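Pinstripe

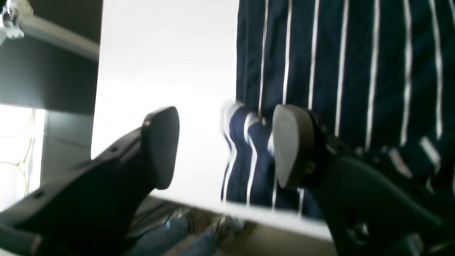 Navy cloth with white pinstripes, gathered into a fold.

Pinstripe is a pattern of very thin parallel lines on a plain ground, used mainly for suits, shirts, trousers and household cloth. The lines normally run lengthwise, parallel to the warp. Common grounds are navy, charcoal and black, with the line in white or pale gray.

Construction

In woven pinstripe, single warp yarns of a contrasting color are set into the warp at fixed intervals. The line therefore shows on both faces of a plain weave. Printed pinstripe carries the line on one face only and is cheaper to produce. The distance between lines, called the pitch, is commonly given in millimeters. A wider, softer line resembling a chalk mark is classed separately as chalk stripe.

Drape and distortion

On flat cloth the lines are straight and evenly spaced. Where the cloth is pinched or crumpled they bend and break, so the pattern makes small wrinkles easier to see than they would be on a solid color. Cutters use the same property to check that a panel lies on grain.

Matching

Garment panels are cut so that lines meet at seams, pocket edges and collars. Matching increases the amount of cloth required, and waste rises with the pitch.

Production at Dusdale

The Nuttall mill at Dusdale wove navy pinstripe on 28 looms. Its standard piece had 1,658 warp ends and a pitch of 7 mm. A pattern book compiled by Darmawan Setiawan lists roughly 300 stripe layouts from the mill, most of them on dark grounds.

See also: Chalk stripe; Ticking; Warp and weft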